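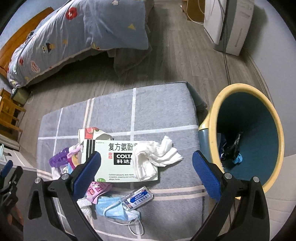 Ticket 126: Pundeo reminders going off at the wrong time

Opened by: Nidia Muñoz
Date: 23 Jun 2026
Status: Closed, but please read the last entry

Nidia, first entry
Hi all! So I've been using Pundeo to keep track of everyone's stuff in our house (mine, my dad's, the cat's) and it was great until I changed phones. Now every single reminder shows up 6 hours late. My dad Gilberto's 8 a.m. one pops up at 2 in the afternoon, when he's already out in the yard and his phone is on the kitchen counter. The list itself looks fine – right names, right times on the screen. It's only the alert that comes late. I've restarted the phone, I've logged out and back in, and I've turned notifications off and on so often that my thumb knows the way.

Wilmer Yupanqui, support
Hi Nidia, can you open Settings, then Household, and tell me what it says next to Home time? Not the phone's clock, the one inside the app. Also, is battery saver on?

Nidia
Battery saver is off. Home time says "Inherited from Prakgate." I have no idea what that is! Is it a place?

Wilmer
Prakgate is our old sync service. Your account was made before we moved off it, so when you signed in on the new phone it pulled the old server's time instead of yours. Please tap Home time, pick your own city, and hit Save at the bottom (it's easy to miss, you have to scroll). Then make a test reminder 5 minutes out.

Nidia
OK, did that. Test reminder came right on time, yay! But then I checked the ones I already had and they all moved. The cat's flea drops are now at 3 in the morning, and I'm not getting up for that and neither is she.

Wilmer
Ugh, sorry. Old reminders get shifted when the home time changes. I've asked Yurani to look at your household from our end. Please don't fix them by hand yet or they'll get shifted twice.

Yurani Bermúdez, support
Hi Nidia, I rebuilt the schedule from your backup. Close the app all the way, open it, and pull down on the main list until the little wheel spins. You may see doubles for a minute while it syncs.

Nidia
Saw the doubles, they went away. Everything's back where it was, and Dad's came in at 8 on the dot this morning while he was still eating his toast. The cat is back to a decent hour too. Sync bar says 100 percent. Thank you both so much!!

Nidia, last entry
One more thing for anybody who finds this ticket with the same problem – if you share your list with someone, they have to pull down to refresh too. My cousin Édgar didn't, and his phone was still on the old times the next day. He did it while I was on the phone with him and now his match mine.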